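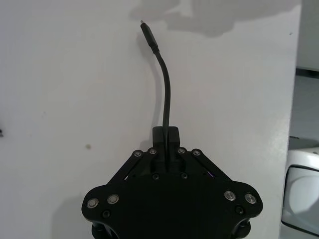 Progress Report: The Cabanatuan Kitchen Book

Home | Projects | Reports | News | Contact

Prepared by Mark Anthony Barredo for the Timeo Fund
Covers January through the end of spring

We told you in January that we hoped to collect 100 family recipes from households with roots in Cabanatuan. We have 315! Many came in on index cards, a few on the backs of calendars, and one long batch was read to us over the phone by a grandmother who would not give measurements for anything except the vinegar (on that she was very exact).

Sorting took most of our time. Families spell the same dish in different ways, and we have decided to keep each family's spelling and add a shared index at the back. It means more typing, but people light up when they see the word the way their mother wrote it.

Recordings

Your grant paid for 30 recorded conversations, and all of them are finished. Typed versions exist for most, though the ones that switch between Tagalog and English every other sentence are slow going. Three speakers have asked to hear their recordings again before we print anything, and we're waiting on them.

Test cooking

We have started cooking through the rice cakes and the longganisa. The rice cakes needed the most work, mainly over steaming times, and I have eaten more of them this spring than in the ten years before it. The work room at Drevalby has been good to us.
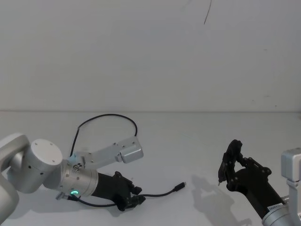 Tabletop and wall, Drevalby.

Money

Spending is on track. Printing quotes came in higher than planned for the color pages, so we would like to move what is left of the travel line over to printing. Please let us know if that works for you.

Next

Page layout starts with the Loner chapter, our name for dishes that only one family sent in. It's my favorite part of the book. A sample of it will be in your hands before the next payment is due.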